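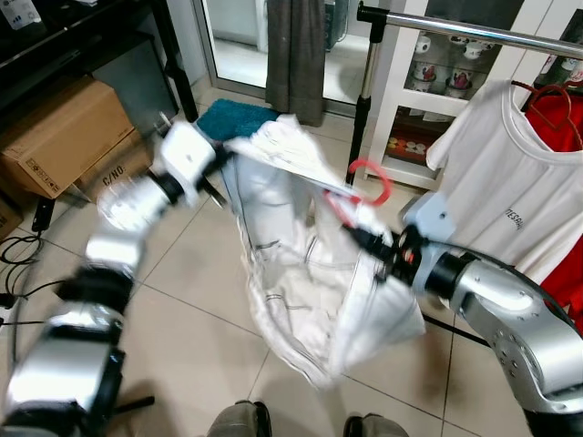
Re: [dondbridge-swap] Hangers, rails and the T-shirt pile

Hello all,

Sorry for the slow answer, I've had a houseful and the washing has been winning. Replying to In-ho's message from last week, which I'm quoting in chunks so I don't lose track of my own points (I always do).

In-ho Ha wrote on July 24, 2019:
> Hi everyone. As most of you know we've got the hall again in
> November for the clothes swap, and I'd like to get the hanging-up
> side of it sorted earlier this time. Last year everything came in
> bags and we were still putting things on hangers when the doors
> opened. Could people hang their own stuff at home and bring it
> ready? And does anyone have views on which hangers? I can get a box
> of 82 plastic ones from Rondonuwu for 13 pounds, or we can ask
> people to bring what they have.

Yes to hanging at home, please, please. I did the T-shirt end last year and I think I handled every white top in Dondbridge. They all look the same once they're in a bag, and half of them had gone inside out on the way over. If they'd turned up on hangers I could have had a cup of tea!

On hangers, I'd go plastic, and I'd go for a bright colour. Red has been good here. A white T-shirt on a white hanger sort of vanishes on the rail and people flick straight past it, but with a red one you can see the neckline and you can see where one thing stops and the next begins. It also means we can tell at the end of the day which hangers are ours and which came from somebody's wardrobe. The wire ones from the dry cleaner's I would ban outright. They leave those little points in the shoulders, and they tangle, and I've still got a scratch on the sideboard from a bundle of them.

If the Rondonuwu ones are the sort with a thick hook, try one on the rail before you pay for the lot. Some of the chunkier hooks won't go over the fat bar on the hall's old rail. The thin chrome rails are fine with anything.

> The other thing is how to hang them. Hyun-seo says there's a right
> way to do T-shirts and that I've been doing it wrong.

Hyun-seo is right, sorry In-ho. If you shove the hanger down through the neck you stretch the neckband, and on a thin cotton tee it never really goes back. Go in from the bottom instead. I do it like this:

Give the shirt a good shake by the shoulders first, because it'll have wound itself into a rope in the machine and you want to know which way up you are. Find the hem. Slide the hanger up inside from the hem, hook first, until the hook pops out of the neck. Then settle one shoulder, then the other, and give the bottom a tug at the side seams so it hangs straight.

It sounds fiddly written down but it's quicker than the neck way once you've done a few. The only bit that catches me out is the long tops and nighties, where there's so much cloth that the bottom ends up on the floor while you're still hunting for the neck. For those I lay them flat on the bed. At the hall you could use the trestle table, or just put something clean down underneath. My kitchen tiles have seen more of my clean washing than I'd like to admit.

Jumpers shouldn't go on hangers at all, to my mind. Fold them. They grow shoulders.

> Last question, rails. We had 2 last year and it wasn't enough. The
> Mavia catalogue has folding ones but I don't know if they're any
> good.

I've not had a Mavia one so I can't say. What I would look at, whichever you get, is the clamp on the upright, where the height adjusts. That's the part that goes. My first rail was lovely for a month and then the bar started creeping down on one side under the weight of the coats, and everything slid to the left in a great heap – usually at night, so it sounded like burglars. If the clamp is a decent size and you can get a proper grip on it to tighten it, you're most of the way there.

And don't mix coats and tops on the same rail. Tops on the light rails, coats on the hall's own one, which would hold up a horse. I'd put children's things on a low rail too, if someone has one spare, as they got completely lost behind the dresses last time.

I can lend my rail for the weekend, with the hangers that live on it, as long as both come back. I'll put a bit of tape round the hooks. I've also got flattened cardboard boxes, decent strong ones, if anyone wants them for the folded stuff. They're in the way here, so you'd be doing me a favour. Hyun-seo, you said you were short of boxes for the books as well? Shout if you want them dropped off at Godirham on my way through.

One more thing while I think of it. Can we say on the poster that things should be washed AND dry? Somebody brought a bag of towels last year that had plainly been put away damp, and the whole corner smelled like a rugby club. I ended up taking them home and doing them twice. I don't mind doing it, but I'd sooner know beforehand.

Also has anybody found a black cardigan with a pocket on one side only? It went on a rail by mistake and it was the one I came in.

Off to get the next load out before it creases.

Bye for now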